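4.2 The bed as a sorting surface

The first thing most households did on packing day was make the bed. We had not anticipated this. Our protocol, written in an office with a long empty table in it, told participants to choose "a clear horizontal surface near the storage area," and we imagined kitchen counters, desks, possibly an ironing board. In the Pulteldale homes the clear horizontal surface near the storage area was the bed, and in the bedrooms of Tuldale it was usually the bed as well, the desk having been lost to paperwork some years earlier.

A bed has much to recommend it. It is large, it is soft, and it comes with a deadline, as somebody will want to sleep in it. Participants who sorted on the bed finished by evening more often than participants who sorted on the floor, where a pile can live quite comfortably into October. Several diary entries describe the bed as a kind of supervisor. One reads, in full: "11 p.m. Moved it all to the chair. Will do it Saturday." The Saturday entry is blank.

The bed also has faults as a workbench. Boxes tilt on it. Small things roll into the dip the box makes and are packed by gravity. Patterned bedding, which was common, hides hair ties, buttons and pen caps with great skill, and we now advise a plain sheet for anyone who owns one. The advice has been ignored so far.

We grouped what people put on the bed according to the Stolov scheme, which has three bins: consumables, equipment and keepsakes. The scheme was designed for offices, and it shows. Consumables gave us little trouble. Packs of tissues, batteries, tea and spare soap were handled briskly, with hardly a word in the diaries, and were the easiest things in the house to give away. The one complication was decoration. A tissue pack with a good picture on it was likelier to be saved until last, and in two homes such packs were kept back from use because they were "too nice to open." Under Stolov they remain consumables, though they were not being consumed.

Soft toys were another matter. They belong on paper to keepsakes, but their owners resisted the word, which suggests a locket. A stuffed animal was "his," or "from the old room," or simply had a name, and an object with a name does not go into a box the way a phone charger does. It was picked up, put down, consulted and picked up again. We allotted 60 seconds per item in the planning stage. Charging cables came in well under this. Toys did not, and one rabbit in Pulteldale accounts for most of an afternoon.

Figure 3 shows an item of each kind during sorting in one bedroom.
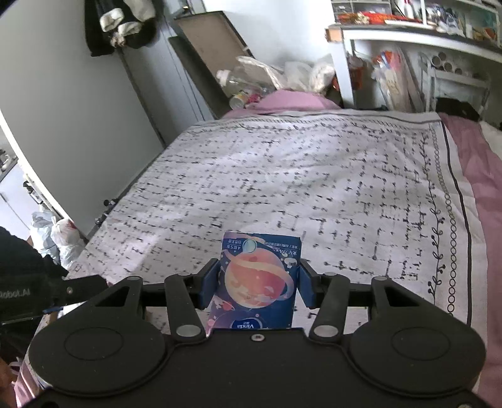

Figure 3. Two items from the same bedroom: a printed tissue package (first picture) and a grey plush toy with an open cardboard box on the bed (second picture).

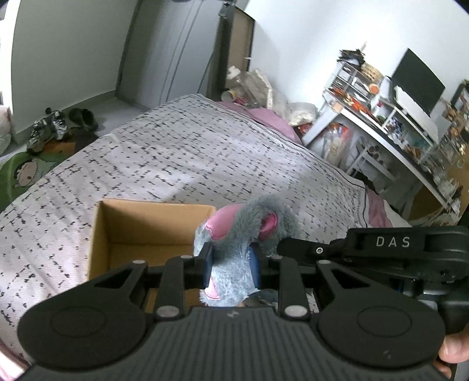
4.3 What goes in first

Textbook advice is to pack heavy things at the bottom. Our participants knew this advice and could recite it. What went in first, in most homes, was whatever was nearest, followed by a short period of regret in which the box was emptied and begun again. We recorded the restart as a separate step once it became clear that it was one.

The Amin checklist, which asks people to set out everything before packing anything, was meant to prevent restarts. It did reduce them, at the price of a bed so thoroughly covered that there was no room left for the box. The box then went on the floor, and the packer spent the session bending. We gave the checklist to 50 participants and got most of them back, one with a grocery list on the reverse that was in better order than the front.

Soft items were used as filler by nearly everyone, whatever their official bin. Towels went around mugs, socks went inside shoes, and tissue packs were pushed down the sides of boxes where a gap had opened. Plush toys were the exception. They would have made excellent padding and were almost always laid on top, face up, with the flaps closed last.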